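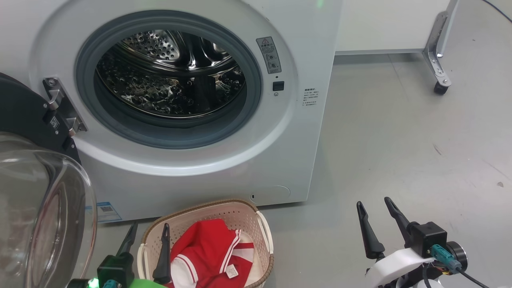 *Front-loading washer, door open.*

## The Hemmin Cycle, Book 2: The Drowned Stair

The second book in the Hemmin Cycle is out in paperback, and if you've been waiting since December to find out what was behind the tide gate, you can stop waiting!

Wren and her brother Oslo have made it out of Costmont with one lantern, a map that keeps redrawing itself, and a goat who may or may not be a duke. The road to Cavmont should take them three days. Then the river gets up and walks off in the other direction, and the two of them have to follow it down a staircase with 3,667 steps (yes, every one is numbered in the art, and yes, some of the numbers are in the wrong order – keep an eye on those).

This one is bigger and stranger than the first book, and a good deal funnier. The goat gets a whole chapter to himself. The underwater market runs across a double-page spread that you could easily spend an evening with, and the last 100 pages go by in a rush, almost without words, all blue ink and lamplight. Readers who like maps will be very happy. Readers who like soup will also be happy, for reasons that come up in chapter 3.

You can start here if you have to, as there's a short recap at the front drawn as a puppet show, but the first book really does make the ending land harder.

**Details**

- Series: The Hemmin Cycle, Book 2
- Publisher: Kateck
- Format: paperback, full color, with a fold-out map of Cavmont inside the back cover
- Ages: 8 and up
- Paperback release: 17 October 2019

The hardcover is still in stock, with the same pages and a cloth spine. The map in that edition is printed on the endpapers and doesn't fold out.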